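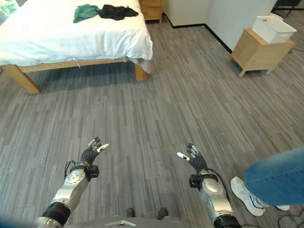
Trnka Reading Group, Department of Education, Plulley College
Aug 2, 2018

I've been meaning to write about peer review since June, when my last article came back with 2 reports -- one kind and useful, the other so sour that I put it in a drawer and went for a very long walk. It ran to 1,741 words (yes, I checked!), and hardly any of them told me what to mend.

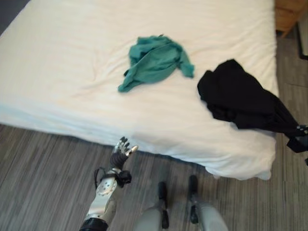

I did reply in the end, politely, and the editor at Bestavora was lovely about it. So now, when I review for other people, I read my comments aloud before sending them -- and if I wouldn't say it over a cup of tea, I write it again.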